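Student Work > Family and Consumer Studies > Senior Projects

Filed under: Textiles, Secondhand Clothing, Senior Project Reports

Print this page | E-mail this page

Where Do Our T-Shirts Go? A Year of Looking at Hand-Me-Downs in Redona

When I first told my grandmother that I was going to write my senior project on old T-shirts, she laughed and went straight to the hall closet, and she came back with an armful of them. There were shirts from fun runs and church picnics and a bank that closed before I was born. She had kept every one, and she could tell me something about each. I think that afternoon decided the project for me, although my advisor, Mr. Ottar Fagerlund, would like me to mention that I also had a written proposal.

My question was a simple one, or it seemed so in September. I wanted to know what people in our town do with a T-shirt once they have stopped wearing it. I had read a good deal about clothing waste in big cities, and I could find almost nothing about a place like Redona, where there is one thrift store, one church basement that takes donations, and a drop box behind the grocery store that everybody uses and hardly anyone can tell you the first thing about.

How I went about it

I wrote a short survey with nine questions and handed it out at school, at the library, and at the Urrutia Laundromat on Mill Street, where the owner was kind enough to let me sit by the change machine on and off for most of a month. I gave out 294 surveys and got 287 of them back, which surprised everyone, me most of all. Mr. Fagerlund says it is the laundromat that did it. People waiting on a dryer will fill out just about anything, and a lot of them wanted to keep talking after they had handed me back my pen.

I also spent several afternoons sorting at Drallilico, which is the thrift store I mentioned. I had shopped there since I was little but had never been in the back, and I will say that the back is a good deal bigger than the front. Bags come in through the alley door, and everything gets tipped onto a table and looked over for holes, stains, and stretched necks. The good things go on hangers. The rest goes into a bin for rags or into bales that a truck picks up.

Printed shirts are the hardest to find a home for. Plain ones sell quickly in any color, but a shirt with lettering on it was made for one team or one event, and the next person may not care to wear it.

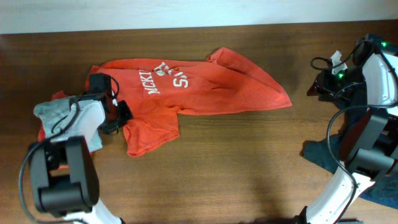
Red T-shirt with white lettering.

I asked the ladies who sort how they decide on a printed shirt, and each of them had her own rule. One will always hang up anything from our own high school. Another looks at the back first, because a list of sponsors will keep a shirt on the rack for weeks. They disagreed quite cheerfully about band shirts, and I did not get to the bottom of that.

What people told me

The most common answer on the survey, from 64 percent of the people who returned it, was that they keep old T-shirts at home for something else. They sleep in them, paint in them, wash the car with them, or line a dog's bed. I had expected donating to come first, and it came in a fairly distant second. Only a small number said they put shirts in the trash, though I do wonder whether that is a thing people like to admit to a student with a clipboard.

I left a blank space at the bottom for comments, and I am so glad I did. A man wrote that he still has his wife's softball shirt and would not part with it for money. A girl in eighth grade wrote that every shirt she owns had belonged to her cousin, and that she did not mind except for the purple one. A mother of four wrote out her whole system for passing clothes down, with arrows, and it ran over onto the back of the page.

The washing test

My second part was smaller. I wanted to see how a cotton shirt holds up, so I bought two alike and washed one of them 26 times over the winter with Prullex, the powder we use at home, and left the other folded in a drawer. I measured both before and after. The washed one had gotten shorter by close to an inch and had gone a bit wider, and the hem had begun to twist toward one side seam. The color had softened too, but I had no good way to measure that - I just held the two up by the window.

I know that two shirts are not very many. If I did it over I would use at least five and hang some of them to dry, as I suspect the dryer had more to do with it than the soap.

What I would do next

I never did find out where the bales go. The driver told me the name of a warehouse and I called it twice and left messages. I would also like to follow the drop box, which belongs to a company whose phone number on the side has been worn away.

My thanks to Mr. Fagerlund, who read four drafts and was patient about my commas, to everyone at Drallilico and the laundromat, and to my grandmother, who has since given me six of her shirts for a quilt. I have cut out the squares and have gotten as far as pinning the first row.

E-mail this page | Print this page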